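Home | Projects | Reports | Contact

Where Does the Cutlery Live? A Report on Shared Kitchens
Špela Kos and Rok Golob, Amdale House group
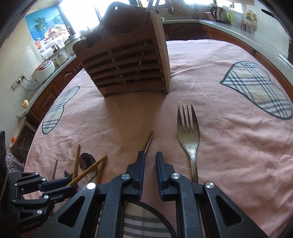

Our question was why cutlery in a shared kitchen never gets put away. We kept a diary for 34 days in September, which was 30 more than our housemates thought reasonable.

The utensil holder is a tall wooden thing with slats down the front, and it lives on the table with the pink cloth, the one with the plaid hearts. Forks, spoons and chopsticks all share it. In the diary we logged 109 items left lying on the cloth overnight. Chopsticks were the worst. They set out as pairs and soon go their own way, and Yasuo ate one dinner with a wooden one and a metal one out of stubbornness.

We tried a label (ignored), then a rota (lost). Moving the holder to the middle of the table helped a bit, mostly with forks. Ostap thinks we should own less cutlery. He also owns most of it.

Next term we want to try two holders and a fresh tablecloth, if anyone will admit to having the iron.

Last updated: May 18, 2018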